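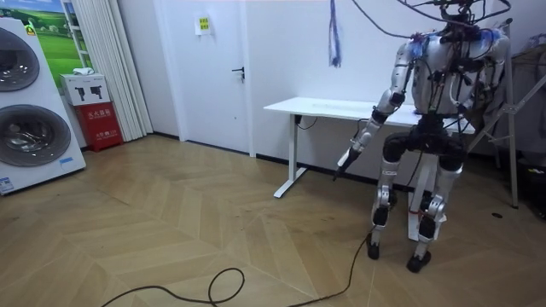 Robot by the white desk, tool in the right gripper.

Jan 4, 2026

Band prep for the Hirkdale dinner, notes from this morning's run in the back half of the workshop.

Set list is down to 13 numbers, two sets. Baptiste Texier wants the waltz moved out of the first set and I agree, it empties the floor while people are still on dessert. Put it second to last. The awards part sits between the sets and they want a short sting for each winner, 7 categories. Wrote four bars in B flat, trumpets and drums only, ends on a hit so the host can talk straight after. Tried it at two speeds. The slower one drags.

PA: Hirkdale say 200 seated, round tables, stage on the short wall. The pair of Dondach tops should cover that without the delays. Left one had a buzz when the lights came on. Swapped the mains lead, still there, swapped the signal lead, gone. Old lead is in the repair box with red tape on it.

Penrose mixer: channel 4 fader is scratchy from halfway up. Cleaned it once, a bit better, would not trust it for vocals. Moved the singer to 9 and put the talkback mic on 4. Scene saved as HIRK2 — don't load HIRK1, the horn mutes are wrong in it.

Music stands: three clips missing. Hiner sell them separately, order placed, no delivery date yet.

Still open:
Load-in time from the venue
Who is reading the winners' names, and do they want a handheld or a lectern mic
Baptiste to redo the second trombone part for the closer, bars 22 on are in the wrong key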